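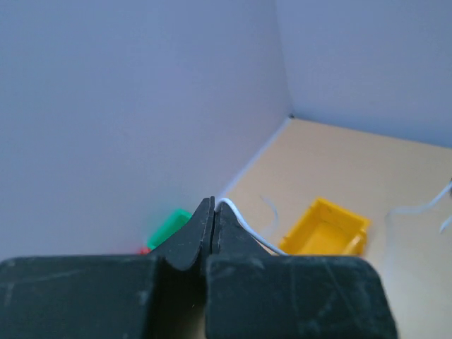 The fingertips of our gripper were the last thing I wanted to think about in January, because I was sure that the problem was in the software. The cell is a small one. It has one arm, a tan table with blue-gray panels on two sides, and a yellow bin and a green bin for sorting short cables. For many weeks it worked well enough. Then it started to lose the thin white cables, and only the thin ones. With the tips closed on the end of a cable, as they are here, the two points must meet at the very top, with only a fine dark line between them. If they meet lower down, a thick cable still stays in, but a thin one slides out when the arm begins to lift.

I learned this from Mirko Cocco, who looked after the same model of arm at Carbone before he came to us. He did not open the laptop. He closed the gripper on a strip of paper and pulled. The paper came out from the top with no resistance and stuck lower down. So the tips were worn, or they were bent outward, or the screws had moved. In our case it was the screws, on the left finger.

I write down how we do it now, mostly for myself, as I forget the order every time.

First I send the arm to the service position and switch off the air and the power. Then I take off both fingers, also the good one. I clean the seats with a dry cloth. There is always a brown dust in there and I still do not know where it comes from. I put the fingers back with the screws only hand tight, close the gripper by hand on a feeler strip, and push both tips together at the top while I tighten. Left, right, left, right, small turns. After this comes the paper again. It should tear before it slides.

The big blocks under the fingers have many scratches, and Elisa Sanna asked me if we should replace them too. I don't think so. The scratches are only on the outside, and the jaws run straight. I would spend the money on a second pair of fingertips.

After the tips are mounted, the zero point must be taught again. I forgot it the first time and the arm went 2 millimeters too deep, which the table did not like. Now I have it on a yellow note on the controller door.

The counter showed 2,479 cycles when I did the last adjustment. I will check the screws every 1,000 cycles and see if the left one moves again. Yi-chun Lau says I should use thread lock and stop checking. Perhaps she is right, but first I want to know how fast it comes loose. The paper strips are in the drawer under the controller, in the envelope from Getness.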